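Automated Sorting at a Produce Packing Site: Effects on Line Staff

Student project report, Workplace Systems course
Wednesday, April 1, 2026

1. Background

The project looked at one packing site in Varnton operated by Zanddale, a supplier of mixed fruit and vegetable trays to office canteens. Until last September all trays were filled by hand. Since then two of the stations have been fitted with a robot arm and a two-finger gripper. The control software is called Hustia. The arms were set up by an outside contractor, Gu, which still handles faults that the site cannot clear on its own.

The question given to us was narrow: which tasks moved from people to the arms, which tasks stayed, and which tasks did not exist before. Cost was left out of scope at the request of the site.

2. Method

We used shift logs, the written task sheets for each station before and after the change, and short interviews with line staff. Interview notes were coded by task type. Staff were not asked to rate the arms. Opinions were recorded only where they came up in answers about tasks.

The logs cover 1000 pick attempts on the two automated stations. Attempts made during training of the arms were logged separately and are not included in that total.

3. Findings

3.1 Tasks moved

Picking a single item and placing it on a plate or tray is now done by the arm for most of the standard list. Long items and round items are handled by the same gripper with no tool change. The task sheet for a station operator no longer contains the line "fill tray." It now reads "supply, watch, clear."

3.2 Tasks kept

Leaf vegetables, soft berries and any damaged item are still placed by hand. Final inspection is also done by hand. Staff at inspection reported that their work had not become lighter, and two task sheets show that label checks were added to the inspection post when the tray stations were automated.

3.3 New tasks

Of the 1000 attempts, 195 ended with a person stepping in. The log gives the following breakdown by cause:

Item not gripped: 88
Item gripped, then dropped: 41
Arm stopped with no item near the gripper: 40
Other or not stated: 26

The third cause took the most staff time per event. The operator has to press hold, check the surface, move the item or the plate, and release the arm. None of this was in the original training plan. Operators learned it from each other, and the procedure differs between shifts. On the early shift the plate is moved. On the late shift the item is moved and the plate is left alone.

A second new task is the preparation of practice layouts. When a new item is added to the list, an operator sets out plates and food items on a white table and the arm is run on that layout before it goes to the line. Toy items are used for part of this work, so that the same layout can be repeated over several days. Operators choose the layout themselves. We consider this a skilled task, as the choice of spacing and overlap affects what the arm meets later on the line. It is not listed in any job description at the site and carries no pay grade.

3.4 Pace

Before the change, the operator set the pace of the station. Pace is now set in Hustia and can be changed only by a shift lead. Several operators described waiting as the main strain of the job. The logs support this in part: interventions come in clusters, with long gaps between them, and breaks are still scheduled on the old hand-filling pattern.

4. Recommendations

Write one clearing procedure for both shifts. Add layout preparation to the operator job description and grade it. Let operators slow the arm without a lead present. Review the break pattern against the intervention log.

5. Station work

Food items and plates under the gripper, white work table.
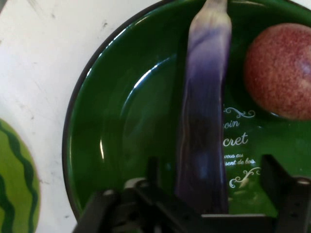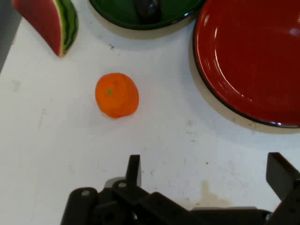
6. Response from the site

A draft was sent to Zanddale for comment. The reply from operations accepted the first two recommendations and disputed the third, stating that operators had been able to slow the arm at the start, that the setting was removed after the two stations drifted apart in speed and trays piled up at inspection, and that the site would prefer to try a shared limit for both stations before giving the control back. It added that the break pattern was already under review and that the intervention log would be passed to the shift leads.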